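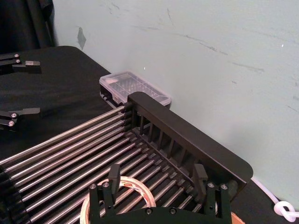
October 29, 2025

Hi all, quick update on the Dawber tidy-up, which your Tasulier grant is paying for!

The sorting table is up and running, with a black cloth over the top so small stuff shows up (well, light-colored small stuff anyway). We're keeping the dish rack as our holding spot for tape and other odds and ends, and I've grown pretty fond of it. The clear case stays back by the wall.

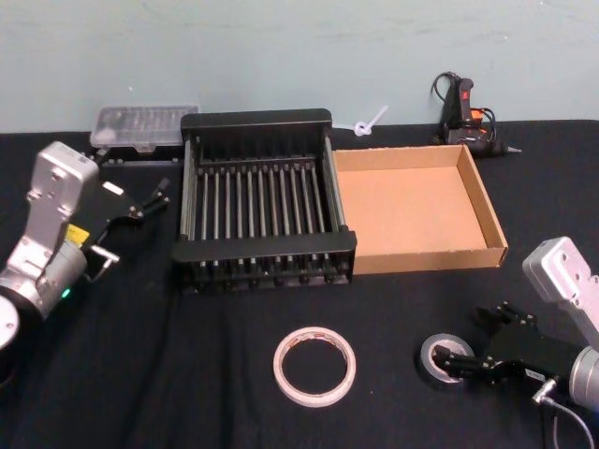
Cardboard trays are next. I like the shallow ones, no lid, because you can see what's in them from across the room. Drekmont quoted us $100 for 20, and I'd like to say yes before December.

Still to do: labels, a home for the electrical tape, and a decision on the 3 shelves by the door. Could you let me know if the shelves can come out of this round?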